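# Sorting Small Things: Caps, Lids and Other Little Parts

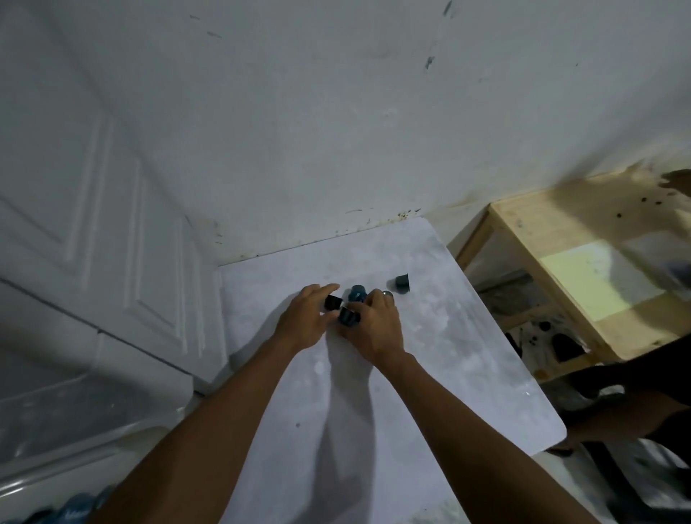 ## Why sorting is worth learning

Every home, school and workshop has small things in it. There are bottle caps, buttons, beads, screws, coins, pen tops and keys. Small things are easy to lose. They roll under furniture, fall between cushions and hide at the bottom of bags. When they are mixed together, it can take a long time to find the one you want.

To sort means to put things into groups. All the things in one group are alike in some way. They may be the same color, the same size or the same shape, or they may be used for the same job. People sort things every day, often without noticing. When you put forks in one part of a drawer and spoons in another, you are sorting. When you put your socks in pairs, you are sorting too.

This guide was written for the Young Visitors' Room at the Somcombe Museum of Everyday Things. It is meant for readers between the ages of seven and eleven. Words that may be new are explained at the end.

## First, gather

Before things can be sorted, they have to be brought together in one place. This is called gathering. The best place to gather small objects is a flat surface with plenty of room on it, such as a table. A pale tabletop is helpful when the objects are dark. Black caps on a white table are easy to see, even when they are very small.

Hands are very good tools for gathering. You can curl your fingers over several small objects at once and draw them together. The other hand can stay open nearby, ready to reach for one that sits outside the group. Two hands working from two sides can close in on a cluster so that fewer pieces roll away.

Try this at home with a few pen tops or clean bottle caps:

1. Spread the caps out on a table.
2. Place one hand on the left side and one hand on the right side.
3. Slide both hands slowly toward the middle.
4. Stop when the caps are close together but not piled up.

Now try the same thing with one hand. Most people find that it takes longer. The caps slip out on the side where there is no hand to stop them.

## Why some things roll

A cap is often shaped like a short tube that is closed at one end. The name for this shape is a cylinder. A can of soup is a cylinder, and so is a drum.

A cylinder has two flat ends and one curved side. If you stand it on a flat end, it stays where it is. If you lay it on its curved side, it can roll. A gentle push may be enough to send it off the table. For this reason, a person who is gathering caps will often press down lightly on one that is lying on its side.

When a cap is lying down, you may also be able to look into its open end. Many caps are hollow, so that they can fit over the top of something else. Some have a thin raised line that winds around the inside. This line is called a thread, and it allows the cap to be screwed on tightly.

Balls behave in another way. A ball has no flat parts at all, so it can roll in any direction. A cube has only flat faces, so it does not roll unless it is pushed hard enough to tip over. Pebbles, nuts and beads may do a little of each.

## Next, look closely

Once the objects are together, look at each one carefully. Good sorters ask questions before they begin to move things. These are some of the questions used by the staff who look after the museum's collection:

- What color is it?
- Is it large or small compared with the others?
- Is it shiny or dull?
- Is there any writing or marking on it?
- What was it made to do?

Color can be harder than it sounds. Dark blue, dark green and black look almost the same in a dim room. Teal is a color between blue and green, and a very dark teal cap can easily be mistaken for a black one. If you are not sure, carry the object to a window or a bright lamp and look again. It also helps to hold it beside something that you know is black.

Size can be difficult too. A cap that stands by itself may look larger than it would in a group. To find out whether two caps are really the same size, stand them next to each other and bring your eyes down to the level of the table. You can also measure them with a ruler.

## Choose a rule

A sorting rule tells you which group each object belongs to. Here are two rules that could be used for one set of caps.

**Rule A: Sort by color.** Black caps go in one group. Blue and green caps go in another.

**Rule B: Sort by size.** Small caps go in one group. Large caps go in another.

The caps have not changed, but the groups may be different. A small black cap and a large black cap belong together under Rule A. Under Rule B they are separated. Neither rule is wrong. The right choice depends on what you need the groups for. A person making a picture out of caps may want to sort by color. A person trying to close a bottle will care much more about size.

Use only one rule at a time. If you begin with color and change to size halfway through, the groups will no longer make sense. When the first sort is finished, you may take one group and sort it again with a second rule.

## The one that does not fit

Sooner or later you will find an object that does not belong to any of your groups. Perhaps everything else is a cap, and this object is gray, rounded and a little like metal. Do not throw it away, and do not force it into a group where it does not belong. Put it to one side. When the rest of the sorting is done, there may be several of these objects, and they can have a group of their own.

Museums have this difficulty as well. One box given to the Somcombe museum came from a house in Flelbridge and held 204 small objects. Most were buttons and bottle tops. After two days of sorting, 63 of them were still without a group. They were placed in a tray labeled "Other," and our staff still take them out from time to time to look at them again. So far, nine have been given a proper name and a place.

## Give each group a home

Sorting is not finished until each group has somewhere to stay. The container should suit the things inside it. Small jars, egg cartons and trays with sections all work well. If you can see through the container, you may not need a label. If you cannot, write a short one in large letters.

Leave a clear space between the groups while you work. A short gap on the table is enough. Without it, one group can drift into the next, and the work has to be done again.

## Staying safe

Small objects can be dangerous to babies, toddlers and pets, who may put them in their mouths. Please follow these rules:

- Sort small things at a table, and never on the floor where a younger child is playing.
- Never put a cap, bead or button in your mouth.
- Do not sort batteries, pins or medicine lids. Ask an adult to take them away.
- Wash your hands with soap when you have finished.
- Look under the table and the chairs before you leave.

## Words to know

**Cluster:** a small group of things that are close together.

**Cylinder:** a solid shape with two flat, round ends and one curved side.

**Hollow:** having an empty space inside.

**Sort:** to put things into groups by following a rule.

**Teal:** a color between blue and green.

**Thread:** the raised line on a screw or inside a cap that lets it twist into place.

## Visiting with a class

Sorting trays may be used in the Young Visitors' Room every Friday afternoon during the school term. Teachers should reserve a table at the front desk before the visit. Each tray comes with a set of rule cards and a copy of this guide. All pieces must be returned to the tray before the class leaves the room.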